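Wastard Data Program
Thread, 20/09/2018

1/ The Wastard program has opened its second period of home collection. The posts that follow set out how examples are gathered, checked and passed to the training group at Plerent. They are addressed to collectors, to host households and to anyone who has written to us in recent weeks.

2/ The subject of this period is clothing. Collectors pick up, spread, fold and stack everyday garments with a pair of hand-held grippers, one in each hand. The learning system is later asked to produce the same movements from the same point of view.

3/ Collection takes place in homes. The first period was held entirely in our own room, on one white table, and the system learned that table very well. It did poorly on any other. Indira Iyengar, who leads collection, has asked that no two sessions in a row use the same surface.

4/ Hosts are asked not to prepare the room. Tables may be round or square, covered or bare. Ordinary household items may stay where they are, with the exception of papers, letters and anything else bearing a name or address.

5/ Garments should come from the household's own cupboards and should differ in color, weight and thickness. Dark items are especially welcome. Folds in black cloth are hard to make out, and the present set holds too few of them.

The garments on the bamboo mat show the kind of mix we ask for: a black piece folded at the front, a beige one and a pale mint-green sweatshirt behind it, and a large black jacket to one side.

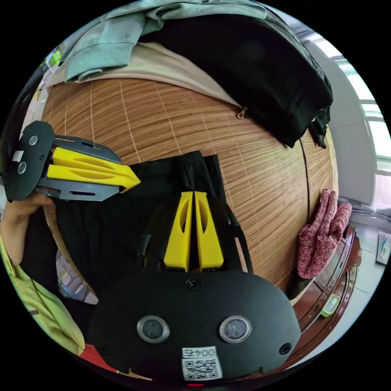
6/ Before a session
Collectors read the number on the gripper label and enter it in the session sheet. Both grippers are entered, left and right. A sheet with one number missing is returned to the collector the same day. Lenses are wiped with the dry cloth supplied in the case – please do not use a sleeve.

7/ During a session
One example is one garment, from first touch to final release. Collectors should work at the pace they would use at home. Sessions recorded in the first week were too quick, and several had to be set aside for that reason. A session ends at 90 examples or when the collector is tired, whichever comes first.

8/ Mistakes
A dropped sleeve or a crooked fold is to be corrected in the same example and kept. The training group has asked for these. An example is discarded only if a person's face enters the view, if a gripper is put down partway through, or if the garment falls to the floor.

9/ Checking
Every session is viewed in full by one reviewer and in part by another. Parvathi Kamath and Sreekumar Thomas share this work at present. In the latest batch, 73 examples were sent back for a fresh start mark, most of them having begun after the fingers had already closed on the cloth. Please wait for the tone before reaching.

10/ Labels
Reviewers write one plain sentence for each example, such as "fold the shirt in half, sleeves in." Brand names are left out. Where the type of garment is in doubt, the word "garment" is sufficient. Earlier entries using "top" and "upper" will be changed to match.

11/ Households
So far 11 households have agreed to take part. Consent is given in writing by every adult in the home and may be withdrawn up to the date of transfer. Several hosts have asked whether sound is kept. It is removed before review.

12/ Equipment
Requests for replacement fingers go to Mohandas Krishnan at the Fernandes office. Worn pads should be reported before they split – a worn pad lets thin cotton slip, and the effect is easily mistaken for a poor grasp by the collector. Cases are to be returned with both grippers and the cloth.

13/ Next steps
The Pilow test set will be drawn only from homes that have given nothing to training. Mohandas Kaimal will choose these homes and will hold the list himself. Collectors are asked not to discuss which homes they have visited, including with one another.

14/ Questions on scheduling may be sent in reply to this thread. Questions on consent should be sent by letter or in person to the program office, where copies of the form are kept. The session sheet has been revised, and the former version should no longer be used.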